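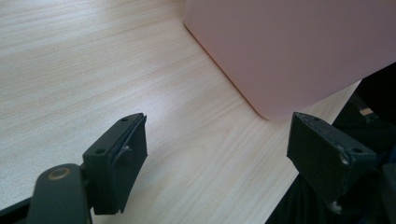

4.2 Finger wear and the pale-surface problem

Figure 3. View from the tool camera with the Multar fingers open, over the wooden tabletop. The pink object lies beyond the gap. Scuffing is visible on both fingers and is heavier on the right.

We compared two sets of fingers, the stock Multar pair and the softer Skostell pair, on the same hand-held body and with the same camera. Each set was used for 541 grasps, shared between 9 objects and 5 operators. The supplier's leaflet describes the Multar coating as suitable for demanding environments. Our environment was a table.

Chipping on the Multar set was first logged in September, by Wycliffe Kirui, who had been asked to check something else. The marks matter for more than looks. Our finger tracker, taken from the Prandberg controller with few changes, finds each finger as a dark shape on a lighter ground, and a whitish patch on black looks to it like a small piece of table. In Figure 3 the right finger has one such patch beside the lower screw hole and another near its bottom edge. The left has only a small mark near the middle of the pad. On frames like this one the tracker reported the right finger as narrower than it is, and the controller, trusting as ever, closed the gap to match.

The table did not help. Pale wood under a light from above washes out on one side, and the exposure settles on a value that suits neither the wood nor the fingers. We tried the correction proposed by Mohamedi, which flattens the brightness before tracking. It removed the glare very well, along with the edge of the left finger.

Repainting the worn spots brought the width error back to its starting level for 8 sessions, after which the paint came off too. The Skostell fingers kept their colour throughout but bent under side loads, so the tracker was now right about a finger that had moved somewhere else – see Section 4.3. We used the Multar set for all later trials and masked the worn areas by hand.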